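Search tickets Enter keyword or ticket no. Go

June 11, 2020
Opened by Jade Lachance

Ticket 1236: Left handheld gripper drops width readings, Vadell controller

Setup: two handheld grippers, Vadell controller, Stirport logger 355. Head camera on. Same host for both hands.

Symptom: left gripper width freezes at its last value for 20 to 40 samples, then jumps to the correct value. Right gripper clean in the same log. No error code from the controller.

Tried so far:
- Restarted logger. No change.
- Swapped ports at the controller. Fault stayed with the left gripper.
- Recalibrated open and closed positions. Offsets fine, freeze still present.
- Lowered the logging rate. Freezes shorter in samples, same length in time.

Reply, Alaric Sorensen
Port swap clears the controller. That leaves the cable or the encoder board. Put the Ngui cable on the left hand and repeat. Also try the Clellorura pair on the same controller so we have a comparison. Keep the task the same for both: approach the plastic box, close on one end, release.

Reply, Jade Lachance
Ngui cable fitted to left. Freezes down from 40 per session to two. Both happened with the wrist turned in, so strain at the connector is my guess. The old cable reads good on the meter when straight and opens when bent close to the plug.

Clellorura pair ran without a freeze. They close slower and the trigger is stiffer, and my left hand was tired by the end of the session. Width noise is higher than on our current pair. I would not switch on this result alone.

Reply, Alaric Sorensen
Agree, stay with the current pair. Scrap the old cable. For the last two freezes, leave more slack at the left wrist and rerun on the white board with the box at the far side. Log both hands even though the right is clean.

Status: open, waiting on rerun. Assigned to Jade Lachance.

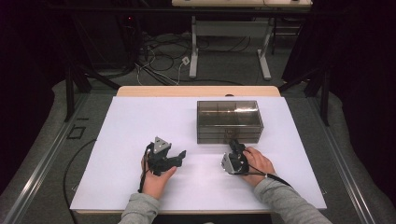

If the rerun still shows a freeze with the wrist turned in, I will open the left gripper and reseat the encoder plug before ordering a board.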